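台所スポンジの交換頻度について語るスレ

1 名前:まめ皿
最近ネットで「スポンジは週に一度捨てろ」という記事ばかり流れてくるんですが、あれは本当なんでしょうか。書いているのがたいていスポンジを売っている側か、広告リンクだらけの暮らし系サイトなので、どうにも信用できません。
うちは一人暮らしで、だいたいひと月使ってます。腹を壊したことはないです。皆さんどうしてますか。

2 名前:北側の窓
うちは二週間。根拠はない。ヘタってきたら替える。

3 名前:ゆきんこ堂
週一は多いと思いますけど、ひと月はちょっと……。毎日油ものを洗うかどうかで全然違いますよね。

4 名前:まめ皿
>>3
油ものは紙で拭いてから洗ってます。揚げ物はしません。

5 名前:元厨房
飲食にいた人間から言わせてもらうと、ひと月は論外。店では毎日替えてた。

6 名前:北側の窓
>>5
店と一人暮らしの流しを同じ基準で語られても。洗う枚数が二桁違うでしょ。

7 名前:元厨房
枚数の話はしてない。濡れたまま置いてる時間の話。家のほうが使わない時間が長い分、条件は悪いこともある。

8 名前:ゆきんこ堂
置き場所の話なら、うちは吸盤のラックをやめて吊るすようにしたら乾きが早くなった気がします。気がするだけで、測ったわけではないです。

9 名前:K2号
Condoraの「銀繊維抗菌スポンジ」、使ってる人いる? 2個で499円。60日もつと箱に書いてある。普通のやつと比べるとけっこう高い。

10 名前:まめ皿
>>9
その60日って、何がもつんですか。形? 抗菌? 箱に書いてますか。

11 名前:K2号
>>10
今見た。「最大60日(当社試験による)」だけ。試験の中身は書いてない。

12 名前:北側の窓
出た、当社試験。水道水に浸けただけでも当社試験だからな。

13 名前:元厨房
抗菌って、スポンジの繊維の上で増えにくいという話であって、残った食べかすまで面倒は見てくれない。すすぎと水切りをちゃんとやるほうが先。

14 名前:ゆきんこ堂
>>13
そこは同意です。ただ抗菌のほうが匂いは出にくいと思いますよ。夏場は特に。

15 名前:元厨房
匂いが出ないと替えどきが分からなくなる、という面もある。俺は安い無印字のやつを早く替える派。

16 名前:まめ皿
うちは昔からある黄色と緑の、硬い面がついてるタイプです。器は浅い青のボウルでほとんど済ませてます。だから余計に、週一で捨てるのがもったいなく感じるんですよね。

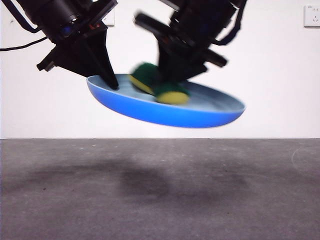
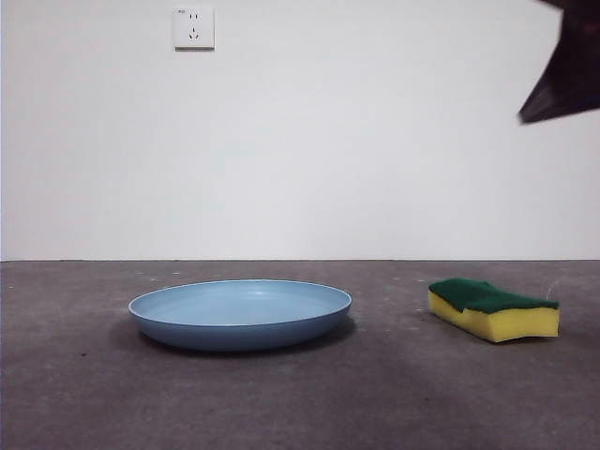 硬い面のほうは先に毛羽立ってくるので、自分はそれを目安にしてました。でもそれって汚れとは関係ない気もしてきました。

17 名前:北側の窓
>>16
関係ない。硬い面が減るのは鍋の焦げをこするから。やわらかい側がへたるのは握る回数。どっちも菌とは別の話。

18 名前:小豆島帰り
横から失礼します。自分は食器用を二週間で降ろして、そのあと流しの掃除用に回しています。角を切って印をつけておけば食器用と混ざりません。まめ皿さんも、捨てるのが惜しいなら降格させたらどうですか。

19 名前:元厨房
>>18
それが一番まとも。ただ降格したやつを蛇口の横に並べて置くなよ。家族は絶対に間違える。

20 名前:小豆島帰り
>>19
間違えられました。義母に。

21 名前:K2号
熱湯かけるのはどうなの? うちの親は毎晩やかんのお湯をかけてる。

22 名前:ゆきんこ堂
袋に耐熱90度と書いてあるものが多いので、沸騰直後は避けてます。少し置いてから回しかけて、しぼって吊るす感じです。

23 名前:北側の窓
回しかけただけじゃ中まで熱くならないんじゃないの。表面だけやって安心してるように見える。

24 名前:ゆきんこ堂
>>23
だからボウルに入れて浸けてからしぼる日もあります。毎晩はしてません。面倒なので。

25 名前:元厨房
レンジでチンはやめとけよ。火が出るから。

26 名前:K2号
>>25
昔テレビでやってたけど。

27 名前:元厨房
テレビでやってたからって真似するな。水気が足りないと焦げるし、硬い面に金属が混ざってるやつもある。

28 名前:まめ皿
セルローススポンジはどうですか。水を含まないと板みたいに硬いやつ。あれは乾くのが早いと聞きました。

29 名前:小豆島帰り
>>28
乾いたのが見た目で分かるのは良いです。泡立ちは正直いまひとつで、自分は戻りました。

30 名前:北側の窓
Anleyとかいうところの、北欧柄のを貰ったことがある。レビューが937件あって星もやたら多かったけど、読むと半分は「届くのが早かった」「柄がかわいい」。皿が洗えるかどうかを書いてるやつがほとんどいない。

31 名前:ゆきんこ堂
柄がかわいいのも大事ですよ!

32 名前:北側の窓
大事かもしれんが、皿の話をしてくれ。

33 名前:まめ皿
いろいろありがとうございます。週一はやっぱり納得できないので、二週間で替えて、古いほうは排水口に回すことにします。抗菌は買いません。60日の中身が分かったら考えます。

34 名前:元厨房
まあ、ひと月よりはいい。

35 名前:K2号
Condoraに問い合わせフォームがあったから、試験方法を聞いてみた。返事が来たら貼る。

36 名前:北側の窓
「お客様のご使用環境により異なります」に一票。

37 名前:ゆきんこ堂
ところで吊るすクリップ、すぐ錆びるんですけど、ステンレスで錆びないのってどれですか。

38 名前:小豆島帰り
>>37
樹脂の洗濯ばさみで足りてます。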